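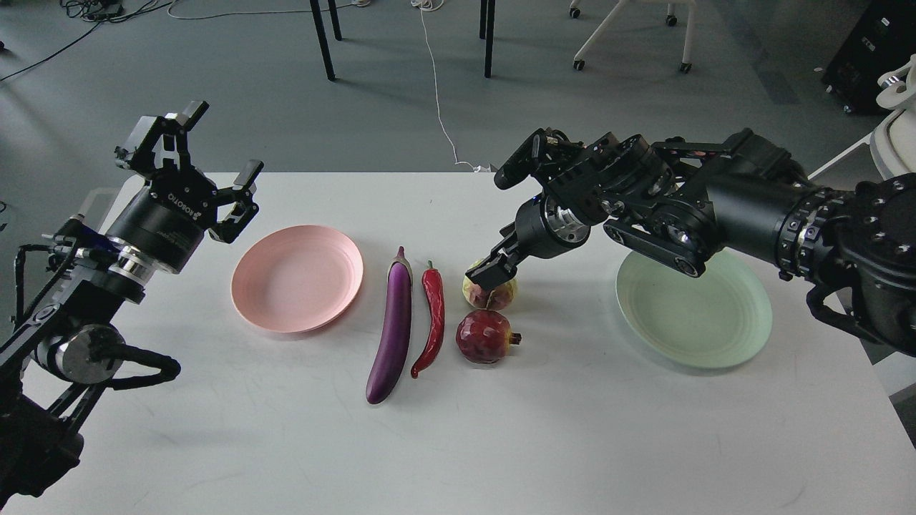
Skaser bimanual sorting: results from the February runs

The Stikville bench has finished its first full block of trials on the two-plate sorting task, and the numbers are in good enough shape to report. The short version is that splitting the policy into an arm-selection step and a motion step raised success on mixed produce, and that most of the remaining failures are in the grasp.

The task is simple to state. Imitation fruit and vegetables are placed between a pink plate and a green plate, and the two arms clear them onto the plates according to a typed instruction. Either arm may pick any item it can reach. The instruction names the item and the plate, never the arm.

The training set holds 2,185 teleoperated demonstrations, of which 413 were rejected for dropped items, collisions or operator pauses longer than four seconds. Earlier Skaser policies were trained end to end on the whole set and produced joint commands for both arms at every step. They learned to move the idle arm in sympathy with the active one, and on a crowded table this was the largest single source of contact between arms.

The new version, which we are calling Aner, predicts a short label first: left, right, or both. The label gates the motion head, so an arm that has not been selected holds its last pose. The label is refreshed every 80 control steps, or sooner if the gripper closes on nothing. Training the label needed no extra annotation. It was recovered from gripper state in the existing logs.

We ran 940 evaluation episodes, split evenly between the old policy and Aner, with item positions drawn from the same list of layouts. Success means the named item is at rest on the named plate and no other item has left the table. Aner was ahead on every item class. The gap was smallest on single items and widest on layouts where the target sat close to the centerline, which is where the old policy hesitated most.

Item shape still matters a good deal. The eggplant is long enough that a grasp near one end lets it swing, and it then lands across the plate rim. The chili pepper is thin, and small height errors put the fingers on the tabletop. The pomegranate is close to round and rolls if the first contact is off center. None of this is affected by arm selection – the label was correct in most of the failed episodes we reviewed.

Two limits should be noted. The plates were not moved during an episode, so nothing in these runs tests recovery from a shifted goal. Also, the green plate is often partly hidden from the head view when the right arm reaches across it. The policy gets no other view of the plate, and placement error on that side was higher for both versions.

The next block repeats the close layouts with a grasp-height correction taken from wrist force. The Charvát simulator will be used to screen settings before any bench time is booked. Layout lists and the label extraction script are in the usual Skaser folder, along with the rejected demonstrations for anyone who wants to check the filtering.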